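Right, slide two. Say hello, thank Selim Kaplan for the room, remind them there's tea at the back.

Open with the question: who's got books on a surface that isn't a shelf? Hands up. (Put mine up too!)
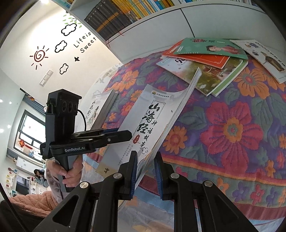
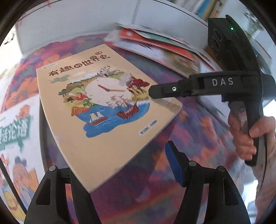
So I grew up with books on the bed, on the floor, on top of the fridge once, and my mum's rule was that a book had to go home before you did. I still hear her. I've moved house 13 times and every single time it's the children's books and the myths that I pack last and unpack first, because I can't stop reading them halfway through the job.

Slow down here. Tell the story about Américo Amaral and the atlas. Keep it short, Vasco says I ramble.

Then the sorting bit. I do two piles, stories and facts, and I don't care that a librarian would wince. Chinese myths go with stories, world history goes with facts, and if a child wants to argue about which is which, brilliant, let them argue! Aníbal Antunes tried it with his class in April and they were still at it when the bell went.

Paperbacks: stand them up or lay them flat, never leaning. Thin ones vanish between fat ones, so give them their own bit of shelf at child height with the covers facing out.

Ask if anyone sorts by colour. Be nice about it.

If there's time, two minutes on swapping books with the neighbours. If not, skip to the sign-up sheet. Nuno Azevedo has the pens.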